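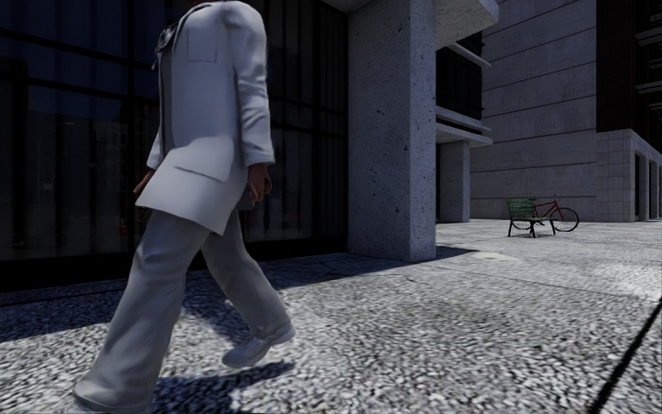

Mélanie Leclerc wrote in to ask whether she could wet-sand the door of her old fibreglass coupé straight after filling the star cracks, or whether she had to wait. She'd been told the same day was fine by one chap and a fortnight by another, and she was getting cross with the pair of them.

Well, Mélanie, I'd wait a day for the filler and a good while longer for the gelcoat on top, and since I've had that same question from Tanner Simard as well, I may as well write the whole job out properly. I've just done a front wing on my Harasym (a two-seater kit body, badly laid up in somebody's shed and much loved anyway), so it's all fresh in my mind and most of it is still under my fingernails.

## First, work out what sort of crack you've got

Star cracks are the little spidery ones that spread out from a point. They usually mean something has given the panel a thump from behind – a stone off the tyre, or a jack handle rolling about in the boot. Long straight cracks are a different animal. They tend to run along a place where the body is flexing, and if you fill one without stiffening the panel it'll be back by the spring.

Get your head under the wing with a torch and look at the back. Press with your thumb. If the fibreglass goes pale or makes a crunchy noise, the damage goes right through and you'll need fresh matting on the inside. If it feels solid, you're only dealing with the surface and you can cheer up.

## What I used

- A small rotary tool with a pointed burr
- Chopped strand matting and polyester resin, for the back
- Gelcoat filler paste and its hardener
- Acetone and a pile of clean rags
- Wet and dry paper, coarse through to fine
- A rubber sanding block
- Gloves, goggles and a proper dust mask with the right filters

Please don't skimp on the mask. I did my first car in a scarf and coughed for a week. Keep the garage door open for the resin too, and wear sleeves you don't mind throwing away, as the dust itches like mad. A cold shower afterwards is better than a hot one!

## Opening the cracks

This is the part that makes people wince. You have to make the damage bigger. Run the burr along every leg of the star until you've got a little V-shaped groove, and keep going until the crack vanishes at the bottom of it. Eugénie Vidal rang me halfway through hers, convinced she'd ruined the bonnet. She hadn't, it always looks dreadful at this stage.

Drill a tiny hole at the very end of any long crack so it can't creep further. Then wipe the lot with acetone and leave it to dry off.

## Mending from behind

If the panel is sound you can skip to the filling. Otherwise, scuff the inside with coarse paper, going well past the damage on all sides, and clean off every scrap of old underseal. Resin won't stick to underseal, full stop.

Tear the matting instead of cutting it, so the edges feather out. I put on 2 layers, the second a bit bigger than the first, and stippled the resin through with a cheap brush until all the white had gone. Stipple, don't paint, or you'll drag the strands about and end up with a bird's nest stuck to your glove. Work out the air bubbles as you go.

Mix small pots. I made up one big one to save time and it went off in the tub while I was answering the door.

## Filling and flattening

Mix the gelcoat paste by the maker's ratio and push it well down into the grooves, leaving it slightly proud, because it shrinks a touch as it cures. Some pastes stay tacky in the open air, in which case tape a bit of clear plastic film over the top.

Leave it overnight at the very least. Mine went on on Monday after tea and I didn't touch it until Wednesday. Then it's block sanding, dry to start with, and only ever with the block. Fingers leave furrows, and you won't see them until there's shiny paint on top, by which time it's too late to be anything but sorry.

A dusting of dark guide coat helps no end. Spray it on lightly and sand until it's gone. Any dark bits left are low spots, so fill them and go round again. I went round four times.

After that, move on to the wet sanding with finer grades and a drop of washing-up liquid in the bucket.

## Before you paint

Leave the car somewhere warm for as long as you can stand. I gave mine 20 days, and Thérèse Cormier, who paints far better than I do, thought I'd rushed it. If there's solvent still trapped in the repair, it'll come up later as a sunken patch or a rash of pinholes, and you'll be back at the start.

Primer next, then another light flatting, then your colour. I'll do the paint as a separate page once I've persuaded the compressor to stop leaking.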